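Round board and wire harness out of an old ceiling fixture — how do I sort and store the parts?

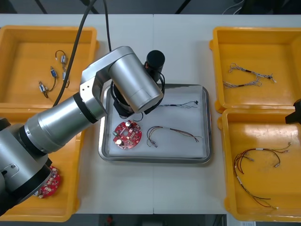 I'm taking apart a batch of Gratuvik ceiling fixtures that came out of a hallway, and I want to keep whatever is worth keeping before the rest goes to recycling. Each one has a round driver board, a bundle of thin wires, and a few screws and clips. My usual method is a steel tray in the middle for whatever I'm working on and yellow plastic trays on both sides for sorting. The round red board with the hole in the center is the part I care about most, and next to it is the harness with red, black and brown wires and two small white connectors on one end. The other end of the harness is just loose wires. I have 9 of these fixtures to do, and so far I have finished two.

My questions:

First, should the harness be stored with the board it came from, or can I put all the harnesses together and all the boards together? They look the same to me, but I have not compared every one.

Second, is a plain white sheet all right under a bare board, or do I need one of those antistatic mats? I put the sheet in so small parts show up and don't slide around on the steel. I don't have a mat and would like to avoid buying one for a one-time job.

Third, what do people use for storage after this? I have a shelf in the basement. It is dry in winter, less so in August.

I searched the site first and found a thread on desk lamps, but the boards in those were small and rectangular and the wires were soldered on.

Posted 2025-08-09
3 answers

Answer 1 (accepted)

Keep each harness with its board until you have checked them all. Fixtures bought in one order can still have boards from different runs, and the connector order sometimes changes between them. I had a set of Dolter hall lights where the red and brown were swapped on three out of the whole batch, and I only found out after I had thrown all the harnesses in one box. It took an evening with a meter to sort them again.

Put a strip of masking tape on the harness and write a number on it, then the same number on a piece of tape on the bag the board goes in. Don't put tape on the board itself. The adhesive gets gummy after a year or two and it can lift small parts when you peel it.

On the loose ends, twist each one lightly so the strands stay together and leave the length alone. People like to trim them even because it looks better, and then they are too short to strip again. Coil the harness in a loop as wide as your hand and hold it with a paper-covered twist tie. Don't bend the wires hard right behind the connectors. That is the spot where they break.

Paper is fine for sorting. Plain paper doesn't build up much charge when it isn't being rubbed. The things to keep away from a bare board are plastic wrap, foam cups and regular bubble wrap. Touch something grounded before you pick the board up, hold it by the edge, and don't wear a fleece. For storage use the silver or pink antistatic bags. A pack of 40 small ones costs less than lunch and will cover this job and the next several. Check the size before you order. A round board needs a bag wider than its diameter by a good inch or you will be forcing it in.

One more thing on the steel tray. Make sure the power is off and the big capacitors have drained before you lay any board down on bare metal. If it has been out of the ceiling for a few days it has most likely drained, but check with a meter if you have one. The raised rim is good for catching screws. I would keep the paper in.

Martti Laaksonen

Comment from the person who asked: Thanks. I will number them. I had already bundled the first two harnesses together, so I will go back and test those.

Comment: For the numbers, a fine paint marker holds up better than a ballpoint on masking tape. Mine faded in the garage.

Answer 2

For the basement part of the question, get a box with a gasket in the lid. I use the Oksanen ones in the medium size and put a packet of desiccant in each. In summer our basement gets to 60 percent humidity and I haven't had any corrosion on connectors that were kept that way. The ones I left on an open shelf in a cardboard box turned dull and had to be cleaned before they would make good contact.

Stand the bags up on edge like file folders. If you stack them flat the weight goes onto the tallest parts, and on a driver board those are the capacitors.

I would also write down the model number of the fixture before the housing goes out. I have a bag of boards in the closet with nothing on them and I will probably never know what they fit. Mine are labeled by shelf now, with a list taped inside the lid — model, where it hung, date removed.

Put the screws in a separate bag. They poke holes.

Answer 3

I wouldn't keep all nine. Keep two or three and recycle the others. I saved everything from a Rorkevham kitchen fixture and its twin and never used any of it. The whole replacement light was cheaper than my time.

Comment: Depends whether the rest of the building still has the same fixtures.

Comment from the person who asked: It does, the second floor has the same ones. That is why I'm keeping them.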